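Conamdale Golf Weekend: Your Questions

I get the same emails every spring, so I put my answers in one place. Tainá Peixoto
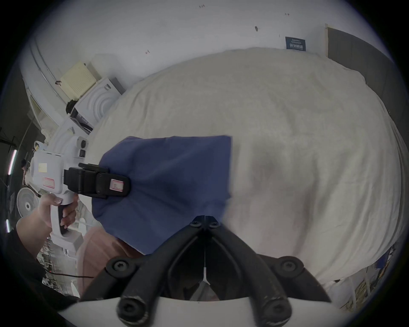 Do I need a handicap?
Nope! I played my first one with no card at all, and I had a great time (and lost plenty of balls).

How big is the field?
We take up to 171 players, and the list usually fills in January.

Can I bring a guest?
Sure, guest passes are $50 and include lunch at the clubhouse.

What if it rains?
We wait it out, then play nine holes.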